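The Munro Lake Loop

I signed up for the Forkik 11 because of a sandwich board. I was standing outside the bakery in Skastov with a cinnamon roll in each hand (one was for later, don't judge me) and the board said REGISTER INSIDE, FREE SOCKS, and I like socks. So in I went, and there was Effie Dow behind a folding table with a cash box and a stack of bibs, and she looked at my cinnamon rolls and then at me and said, "Full distance or the fun walk?"

Well, I wasn't going to say the fun walk, was I? Not with that tone.

"Full," I said.

"It's eleven miles."

"I know it's eleven miles." I did not know it was eleven miles. I thought the 11 was for November.

She slid me bib 807 and a pair of socks with little pinecones on them, and that was that. I had three weeks.

I'd like to tell you I trained. I bought a watch and I read most of a book about breathing. I ran to the end of my street and back a whole bunch of times, and once I ran all the way to the feed store and had to call my cousin for a ride home. He brought his dog, who sat in the front, so I rode in the back like a kid, eating his trail mix off the floor mat. It was in a bag! Mostly in a bag.

Race morning was so cold the porta-potty doors were sticking. They start everybody down by the Munro boat ramp, and the lake had a skin of ice on it close to shore, and people were hopping around in trash bags with holes cut out for their arms. I didn't have a trash bag. I had my dad's old hunting jacket, which weighs as much as a toddler, and I'd figured I would just leave it with somebody at the start, except I didn't know anybody at the start.

"You're going to run in that?" said the man next to me. He was bib 805, tall, gray at the temples, with a thermos hooked on his belt. An actual steel thermos, the kind you take to a construction site.

"You're going to run in that?" I said back, and pointed at it.

He laughed. "Lakmal Haque," he said, and stuck out his glove. "It's soup."

I want you to hold on to the soup, because the soup matters.

The horn went off at eight and everybody shuffled forward in that embarrassing way where you're sort of running but you could be passed by a person looking for their keys. Then the path opened up along the water and the fast ones just disappeared. Gone! I never saw their faces. If you ask me who won the Forkik 11 I couldn't tell you a thing except that she had a yellow hat, and I only know that because the hat was on a fence post at mile four where she'd gotten too warm and left it there.

I was too warm myself by then. I took the jacket off and tied it around my waist, and it banged on the backs of my knees, so I put it over my shoulders and it slid off, so I carried it like a bride over a threshold. Lakmal Haque went by me, then stopped to retie his shoe and I went by him, then he went by me again. We did this until it got silly and we gave up and ran together.

He had done the race before, it turned out of his mouth in little puffs, every year but the one when he'd had his gallbladder out. His wife used to run it with him. He said "used to" and then didn't say anything for the whole length of the causeway, and I didn't either. The reeds were all bent over with frost. There was a heron out there standing on one leg like it was waiting for a bus.

"She moved to Arizona," he said finally. "With a dentist."

"Oh," I said. "I thought -"

"Everybody thinks. I should say it faster."

I laughed so hard I got a stitch and had to walk. He walked too, to be polite, and we let a whole family in matching headbands go by, including a boy of maybe nine who told me good job. I was not doing a good job. I told him thanks.

Now, mile seven is where the course leaves the lake and goes up Wokia Hill. I'd driven over Wokia Hill my entire life and never once noticed it was a hill. In a truck it's just a place where the radio gets better. On foot it's a wall with a guardrail. There was a table at the bottom with paper cups on it, and the water in the cups had gone slushy, and the teenager handing them out said, "Chew it, kind of," so we chewed it.

Halfway up I sat down. I didn't decide to. My legs folded up, and there I was on the gravel on top of Dad's jacket, looking at my new pinecone socks, one of which had a hole in it already.

"I'm going to live here now," I said.

Lakmal unhooked the thermos. He unscrewed the lid, filled it, and handed it down to me. It was lentil, with lemon and something hot in it that went straight up my nose, and I swear I could feel it get to my ankles. I've had nice dinners in my life. I went to a place in the city once where they folded your napkin for you when you got up. I would not trade that lid of soup for any of it.

"Why do you carry it?" I asked.

"Somebody always sits down on this hill," he said. "It was me the first time."

A lady in purple tights came up behind us, bent over with her hands on her thighs, and sniffed. "Is that cumin?" she said. So she got a lid too. Then a college kid with a cramp got one. By the time we stood up there was a little line, and the last guy had to settle for tipping the thermos upside down and tapping the bottom, and he seemed pretty happy about it.

I put the jacket on to go down the other side. It was windy up there and I'd cooled off, and anyway I'd gotten attached to it. My dad ran this thing exactly once, the year I was born, back when it was only a bunch of guys from the mill and the prize was a ham. He never talked about it much. He came in second to last, my mother says, and he told everybody he'd come in second and let them work it out. I'd been thinking about that since the causeway, and I hadn't said so to anyone, and I said so to Lakmal Haque somewhere in mile nine, with my nose running and a jacket zipper hitting me in the chin.

"Second to last is open," he said, and looked over his shoulder. "I think it's us and the purple lady."

"She's got a good kick, though."

"She's full of soup. She's dangerous."

She passed us at the ball field. She waved! So that left the two of us and the last bit of road down to the ramp, where they'd already taken down one side of the banner and Effie Dow was standing under the other side with a clipboard and her scarf up to her eyes. The family in the headbands was eating chili out of a cooler. The boy yelled good job again.

Ten feet from the line, Lakmal slowed down and started fussing with his belt, like the empty thermos had come loose. It hadn't. I could see it hadn't.

"Go on," he said. "I've got to fix this."

I went on. Effie wrote something down and looked me over, jacket and all.

"Second to last," she said.

"Second," I said.

She thought about it for a minute. Then she reached into the box under her table and handed me another pair of socks.

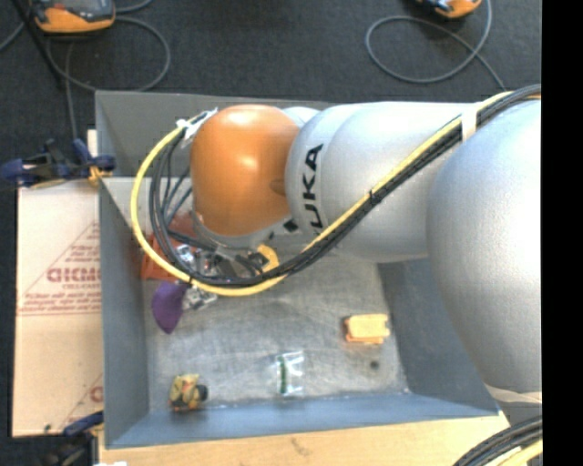 More Stories From the Reading Corner

The Ferry Driver's Umbrella
Snow Day at the Bowling Alley
My Aunt Enters the Pie Contest (parts one and two)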